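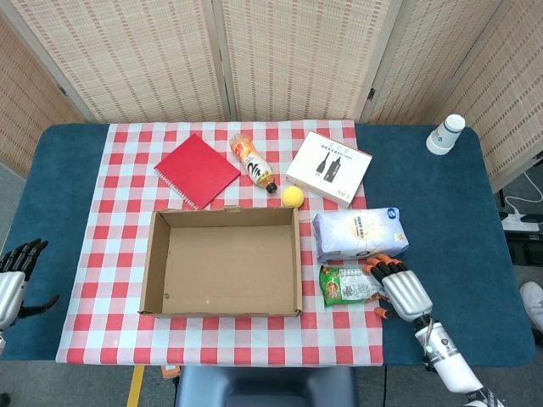 A question sent in after the last session: if the board supplier already quotes an edge crush value on the data sheet, why does the unit then spend two weeks on box compression? Surely a stronger board gives a stronger box, and the one number will do.

It will do for comparing two boards. It will not do for predicting how a finished case behaves under load, and most of Unit 4 deals with the gap between the two.

## 4.1 Terms

**Liner** – the flat facing on either side of the board.

**Medium** – the fluted layer glued between the liners.

**Calliper** – total thickness of the combined board.

**ECT** (edge crush test) – load per unit width needed to crush a short specimen standing on edge, flutes vertical. Units: kN/m.

**BCT** (box compression test) – peak load carried by an empty, closed box between two flat plates. Units: N.

ECT is a property of the material. BCT belongs to the box as made, including its creases, hand holes, print and glue joint.

## 4.2 How a box fails

A side panel under vertical load does not shorten evenly. Early in the test the middle of the panel bows in or out, and from then on it takes little extra load. The load moves to the corners, which are held straight by the adjoining panels. Failure starts near a corner, usually as a diagonal crease that runs towards the centre of the panel.

Two results follow:

- Bending stiffness matters as well as edge crush. A thicker board delays bowing.
- Holes near a corner cost more strength than the same holes in the middle of a panel.

The usual short-form equation combines these:

BCT = k × ECT × √(Z × t)

where Z is the box perimeter, t is the calliper and k is a constant for the box style and the units used. Because Z sits under a square root, doubling the perimeter does not double the strength. Height does not appear at all. The equation should not be used for very shallow boxes, where the panel is too short to bow in the assumed way. Open trays need their own test data.

## 4.3 Flute direction

In a regular slotted case the flutes run vertically. In many die-cut trays the walls fold up from one sheet, so flutes are vertical in one pair of walls and horizontal in the other. The second pair adds little to stacking strength. Check the direction at a cut edge before choosing a value of k.

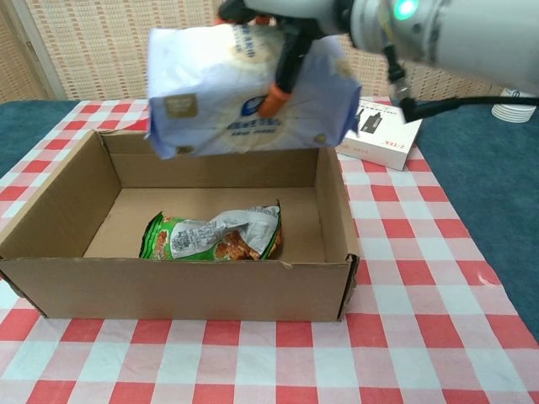

Contents also change the sum. Rigid goods such as tins or jars share the stacking load with the walls. Soft goods share almost none of it, and an overfilled case can push the panels outward before any load is applied. For soft goods, assume the box carries everything.

## 4.4 Worked example

Flarna ships a case 510 mm long and 200 mm high with a gross mass of 19 kg. Cases are stacked five high in straight columns. The contents are soft.

Load on the bottom case:

(5 − 1) × 19 × 9.81 = 746 N

A new box in a dry laboratory must carry a good deal more than that. Time under load, damp air, pallet overhang and rough handling each reduce strength. These are gathered into a single safety factor. Using a factor of 4:

Required BCT = 4 × 746 = 2984 N

The length and height given above are not needed at this step – length comes in with the perimeter when working back to an ECT.

## 4.5 Moisture

Paper takes up water from the air and loses stiffness as it does so. Board must be conditioned before testing, and the humidity recorded with the result. A BCT figure with no stated conditions can't be compared with another.

Creep is separate. A box held at a steady load well below its BCT will still fail in time, and cycling humidity brings failure on sooner than steady humidity at the same average.

## 4.6 Exercises

1. Repeat 4.4 for interlocked stacking. State whether you changed the load or the safety factor, and why.
2. Gromo proposes hand holes on both end panels. Sketch the load path and mark where you would allow them.
3. A Huanca data sheet lists ECT but not calliper. Explain what can and cannot be estimated from it.

Bring the flute samples and a steel rule to the next session.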